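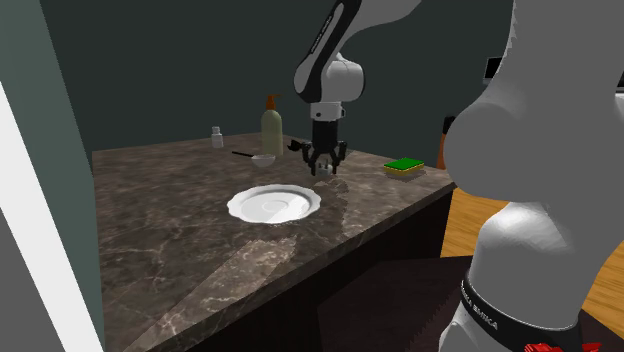
Naomi Sang
Updated September 24, 2018

Clirkel Beach Cart, Model 2209
Weekly rental, $40 (Saturday to Saturday)
Shorter stays: 3-day minimum, ask at the counter

The tag on the Clirkel says it "glides over any sand." It doesn't, and if you have ever dragged a cart over a dune with two kids walking behind it asking how much farther, you already guessed that. I was against buying these for the shop. Jean Mowat, who owns Boltance Beach Rentals and signs my checks, bought them anyway, and after a full season I will admit they are better than what we had. How much better depends on where you're staying and how much stuff you think you need for an afternoon at the ocean.

What it is

A folding cart with an aluminum frame, a fabric bed and four fat balloon tires. The handle pulls from the front and locks upright when you stop. The bed comes out for rinsing. There are two cup holders, and I have yet to see a drink survive the trip in either one.

What it does well

Wet, packed sand near the water is easy. So is the boardwalk, and so are the parking lots, as long as you steer around the broken shell. Side paths with a wooden walkover are fine too if the ramp is not too steep. On ground like that, one adult can pull a cooler, chairs, an umbrella and a bag of towels without stopping. A child can pull it empty, and will want to, into the road if you let them.

Soft sand is another story. The balloon tires do help. The old carts with the hard plastic wheels plowed a trench and then quit, and people left them there and carried everything. With the Clirkel you keep moving, but you are working. Load it heavy and you will want one person pulling and one pushing. In July and August, when the sand above the tide line is dry and churned up by everybody's feet, I would call it a chore and leave it at that.

The catalog also claims it is "perfect for the whole family." I don't know what that means. It holds the gear for a couple with a baby or for four adults who pack sensibly. A family reunion in a big oceanfront house needs two carts or a second trip.

Please don't put children in it

The brochure has a picture of a smiling toddler riding in the bed. The manual, which came in the same box, says no passengers. I side with the manual. It tips when one wheel drops into a hole, and the beach is full of holes that somebody else's kids dug.

Do you need one?

Maybe not. If you're staying at the Durden Cottages or anywhere else with its own walkover, your walk is short and level and you can carry your things in one go. Save the money and spend it on shrimp. The same goes if you drive to the south lot and set up close to the steps.

If you're on the sound side, or three or more blocks back, rent one. People in those houses come into the shop on their second morning with red lines across their shoulders from the chair straps. You may as well skip that part.

If you're using the Oda Street access, think about it a little harder. The path there is long, the dune crossing is all loose sand, and there is no boardwalk in spite of what the town map shows. A cart still beats carrying, but pack light. Shigeru Amano, who delivers for us, refuses to take a loaded one over that dune and tells customers so at the door.

Compared with the other carts we carry

The small canvas wagon is cheaper and folds flatter. Good for the farmers market, poor on the beach. I wish we would stop listing it under beach gear, and I have said so.

The two-wheeled dolly with the long handle is lighter than the Clirkel and easier to get up stairs. It won't stand up on its own when loaded, though, and chairs slide off the sides. Some of our regulars love it. They all own bungee cords.

Fitting it in your car

Folded, with the wheels on, it fills the back of a small SUV and leaves no room for luggage. Take the wheels off (push the button in the hub and pull) and it goes in most trunks. The buttons get stiff with sand. Rinse them before you force them, and do not spray oil on them, which just collects more sand. If your rental car is a compact, pay for delivery.

Delivery, pickup and the deposit

Delivery is free inside the town limits if you rent by the week. Outside town there is a charge, and the office can tell you what it is for your address. We leave the cart under the house or by the outdoor shower, and we pick it up from the same place on Saturday morning. You don't have to be home.

We take a card number in place of a deposit. Normal wear is on us: sun fade, scratches, a slow leak in a tire. A cart left out overnight on the beach is on you. The town picks up anything left below the dunes after dark, and getting it back costs more than the week's rental did.

Hose it off before pickup, please. Fresh water, wheels and axles first.

When to book

Summer weeks go early. We start taking names in April, and by Memorial Day the holiday weeks are usually spoken for. In the fall you can generally walk in and get one the same day, and the sand is firmer after rain, so the thing comes closer to doing what the tag says.

Common complaints

It squeaks. Yes, all of them do. Rinsing the axles helps for a day or so.

The handle is short. If you are tall, your heels will hit the front wheels on the way uphill. Pull from the side – awkward, but it works.

The color. They come in orange only. You will find yours easily on the beach, and so will everyone else who rented one, so tie something on the handle.

To reserve, call the shop or stop in and ask for Jean or me.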